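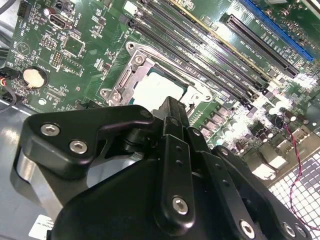 Speaker Notes: Student Project Session, Robotic Service of Desktop Computers
Arkwood Technical College, Department of Automation
Jun 11, 2024
Allotted time: 40 minutes, including questions

Slide 1. Welcome

Good morning, and thank you for attending. On behalf of the department, I am pleased to present the work of this year's second-year project group. The group chose the name Verar for its project, and I will use that name throughout.

The purpose of the talk is to explain what the students were asked to do, how the work was organized, and what the department intends to change before the next group begins. Copies of the assignment sheet are on the table by the door.

(Pause here for late arrivals. The room is used by another class directly afterward, so begin on time.)

Slide 2. The assignment

Each year the department sets one problem that cannot be solved by programming alone. This year the problem was the service of a desktop computer by robot arm. Students were to plan and carry out the handling of small internal parts, with the tower lying on its side and the panel off.

The task was selected for several reasons. Desktop towers are easy to obtain. The parts are small, and many are easily damaged. A student who has replaced a memory module by hand knows how much is done by feel, and must then decide how to describe that motion to a machine.

The group was given 60 hours of supervised bench time across the term. Hours spent on drawings and written plans were not counted against this figure.

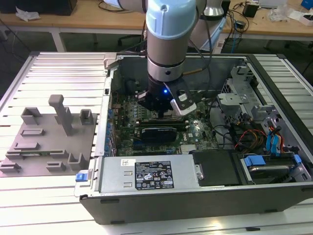
Students were required to submit a written motion plan before each bench session. The plan named the part to be handled, the approach direction, the grip width and the point at which the operator would stop the arm if anything was out of place. Plans without a stopping point were returned. In the first weeks this applied to most of them.

Slide 3. The fixture plate

Please allow extra time for this slide, as it drew the most questions at the Julero open day.

The plate beside the tower was designed by the students. It has raised holders and slots, so that a part can be set down in a known position. The first version was drawn before anyone had measured the gripper fingers with care, and the holders were too close together. The second version corrected the spacing but could not be fixed firmly to the table rails. The third version is the one now in use.

The department considers the plate to be the strongest part of the project. The drawings have been filed under number 314 in the parts library and may be borrowed by any enrolled student.

(If asked about cost: the plate was made with materials already in stock. Refer detailed questions to the department office.)

Slide 4. Work at the processor socket

The socket was reserved for the second half of the term. It calls for accuracy in both position and angle, and the contacts do not forgive a careless approach. Students practiced the approach many times at reduced speed before any contact with the board was permitted.

Two rules were applied without exception. The tower was to be disconnected from wall power before the arm was enabled. One student was to stand at the stop button and do nothing else – this included taking notes.

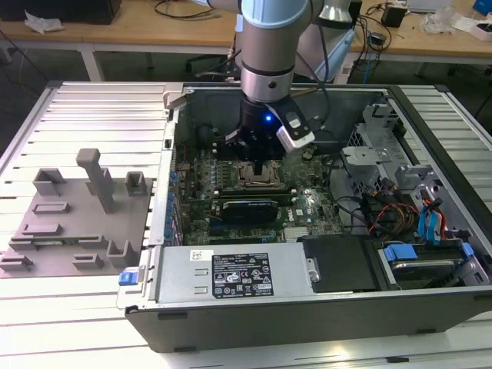
Slide 5. Assessment

Marks were divided between the motion plans, the bench log and the final demonstration. The log carried the greatest weight. Students entered 1237 lines in it over the term, and the assessors read all of them. A failed attempt that was recorded clearly received full credit.

The Abdelaziz Prize for technical writing will be awarded on the basis of the same log. The result will be announced in July.

Slide 6. Plans for the coming year

The next group will work with two arms from the first week. Coordination between arms was introduced late this year, and the students asked for more time with it. The assignment sheet will be revised to include a section on shared workspace and right of way.

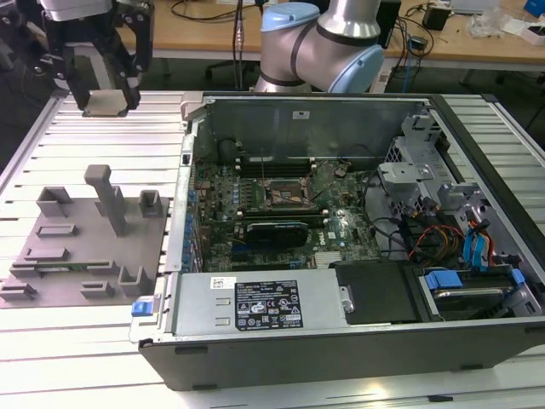 Verar project: both arms over the worktable, with the fixture plate and open tower.

Slide 7. Questions

The floor is now open. Please state your department when you speak. Students from the group are seated in the front row and may be asked directly about their own sections of the work.

(Close by reminding visitors to return their badges at the main desk.)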